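Como preparar a equipa da cozinha para trabalhar com o braço robótico

Na cantina da Mulleck, o braço tirou-nos das mãos a parte mais repetitiva do turno, e que diferença! A Dona Warnura, como chamamos à célula, tem hoje duas pessoas a orientá-la que antes só arrumavam bancadas.

1. Escolham a tarefa em conjunto
Perguntem a quem lá trabalha o que cansa mais. Connosco foi levantar e pousar recipientes.

2. Redesenhem os turnos
Reservem 60 minutos por semana para treino, dentro do horário (isto é mesmo importante!). O Reinhold Steinbach, cozinheiro há 19 anos, ajusta agora os percursos sozinho.

3. Ensaiem primeiro em simulação
Ponham na bancada virtual a confusão de um dia normal: panela, caneca, torradeira, faca, tomate. Depois vejam a que altura a pinça leva a peça azul sobre a panela e discutam o percurso com todos.
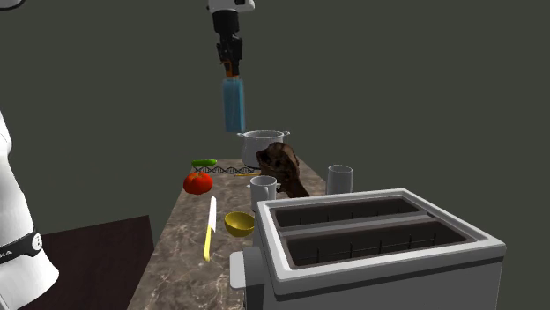

4. Passem para a cozinha real
Comecem devagar, com quatro pessoas formadas para parar o braço. E anotem as ideias que surgirem, são ótimas!

Artigos relacionados
- Novas funções na copa
- Formação interna: por onde começar

Este site utiliza cookies. Aceitar | Recusar

© Dratgate | Contacto | Voltar ao topo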